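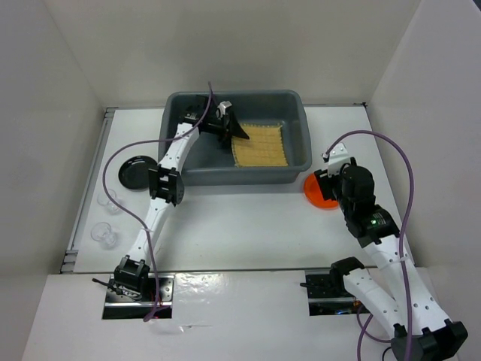
Kolbrún Blöndal wrote to me after my last post and said that giving up a dishwasher is fine for one person and a disaster for four. There are two of us, so we fall somewhere in between. I promised an update, and it is 21 Oct 2019, so I am later with it than I said I would be.

The short version is that we still don't have a dishwasher. The old Ronholm stopped draining in the spring. The repair shop in Rukbridge wanted $198 just for the pump, plus labor, and the door seal was going too. We decided to wash by hand until we made up our minds. We haven't made up our minds.

The first weeks were bad. I had a habit from the dishwasher years of using a new glass every time I wanted water, and by evening the counter was full of them. Now we each have one glass and one mug for the day. I also stopped using the big roasting pan on weeknights. It doesn't fit in our sink, and I was getting water down the front of the cabinets every time I turned it over.

What helped most was the order. Glasses first, then silverware, then plates, then anything that had oil in it. My mother always did it this way and I ignored her. If I start with the skillet, the water is finished after five minutes and I have to run it again.

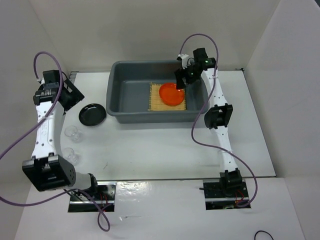
Drying took longer to sort out. We have very little counter to the left of the sink, and the wire rack I bought took up all of it and left rust marks after a month. I sent it back. For a while we dried everything with towels right away, but that meant a lot of wet towels, and in our kitchen they never really dry overnight. These days the plates and bowls air dry until morning and only the knives and the cast iron get the towel. Things go back in the cupboard while the coffee is brewing.

I did keep track of the water for a while, mostly because people kept telling me I was wasting it. In our first full month without the machine we used 152 gallons more than in the same month last year. We also had a dry spell and I was watering tomatoes, so I don't think the number says much. I'll look again in November when the garden is done.

Soap is the one thing I have opinions on. We went through three kinds. The Juvix one cleans well but dries out my hands, and I ended up wearing gloves, which I don't like because I can't feel whether a plate is clean. We settled on a plain unscented one from the hardware store.
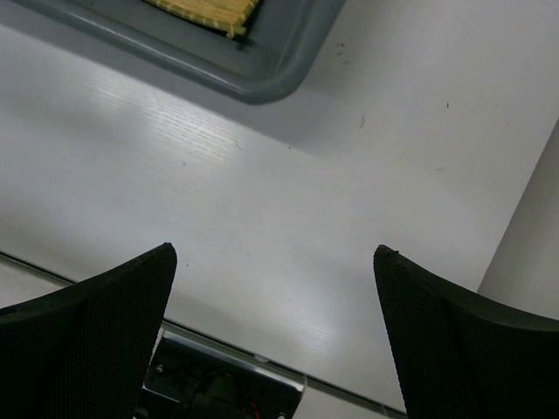 Clive Penrose left a comment on the spring post saying I should price my own time, and that half an hour a night would pay for a new machine before the year is out. He may be right. A decent one costs close to $1,000 with installation, and the cabinet opening is a little narrow, so somebody would have to cut it. But I listen to the radio while I wash, and the half hour used to go to looking at my phone on the couch.

My husband would vote for a new machine tomorrow. He does the pots on Sundays and he says so every Sunday. We agreed to get through the holidays first – his sister's family is coming for four nights – and talk about it after that. In the meantime the dead Ronholm holds the baking sheets, and it does that job well enough.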